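Club de robotique : le point sur la saison en simulation

Depuis la rentrée, la section manipulation du club travaille presque entièrement en simulation. Le bras réel reste disponible au local pour les séances d'initiation, mais les élèves qui préparent le challenge Zallance passent désormais leurs après-midi devant les écrans de la salle informatique. Le règlement de cette année l'impose : les deux premières manches se jouent sur un simulateur commun à toutes les équipes, et seule la finale, en juin, se dispute sur du matériel.

Deux équipes sont engagées. Dirar regroupe les élèves qui ont déjà participé l'an dernier. Tanus est composée de nouveaux inscrits, pour la plupart débutants en programmation. Les deux équipes partagent le même dépôt de code et les mêmes scènes d'entraînement, mais rendent des travaux séparés.

L'épreuve consiste à amener une pince à deux doigts devant un meuble, à saisir un objet, puis à le déposer ailleurs dans la pièce. La disposition des meubles change à chaque essai et les équipes ne la connaissent pas à l'avance. Un contact avec une paroi coûte des points, un second contact met fin à l'essai. Le programme doit donc savoir où se trouve la pince, mais aussi ce qui l'entoure, y compris quand la vue est en grande partie bouchée.

C'est sur ce dernier point que les élèves ont passé le plus de temps. Dirar a lancé 3000 essais pendant le premier trimestre. Parmi eux, 1267 se sont terminés par un contact, le plus souvent pendant l'approche, avant même que les doigts commencent à se refermer. L'équipe a repris les enregistrements un par un pour classer les échecs. Le travail a été long et assez ingrat, mais il a permis d'écarter plusieurs fausses pistes. On soupçonnait par exemple la vitesse du bras, et la ralentir n'a presque rien changé.

Tanus a choisi une autre méthode. Les élèves pilotent d'abord la pince à la manette, enregistrent leurs trajectoires, puis s'en servent comme modèles. Ils disposent pour l'instant de 580 trajectoires jugées correctes. Le tri est fait à deux, et une trajectoire est retirée dès que l'un des deux relecteurs a un doute.

Les vues prises depuis la pince sont les plus difficiles à exploiter. Une grande surface grise et unie ne donne presque aucun repère de distance, et une ouverture très sombre peut être prise pour un passage libre.

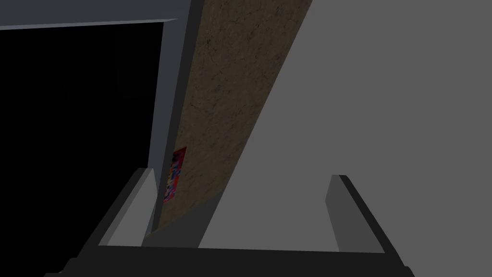

Pour y remédier, les deux équipes testent une carte des obstacles construite au fil du déplacement avec le module Shezi, que le club utilisait déjà pour les robots mobiles. L'adaptation n'est pas terminée. Le calcul est encore trop lent pour tenir dans la limite de 65 secondes fixée par essai, et il faudra sans doute réduire la précision de la carte – ou ne la mettre à jour qu'à l'arrêt.

La salle informatique est ouverte aux deux équipes de 14 h à 17 h. Les postes du fond sont réservés aux calculs longs : merci de ne pas les éteindre en partant, même si l'écran est noir. Les élèves qui souhaitent rejoindre Tanus peuvent encore s'inscrire au local, sans connaissances préalables.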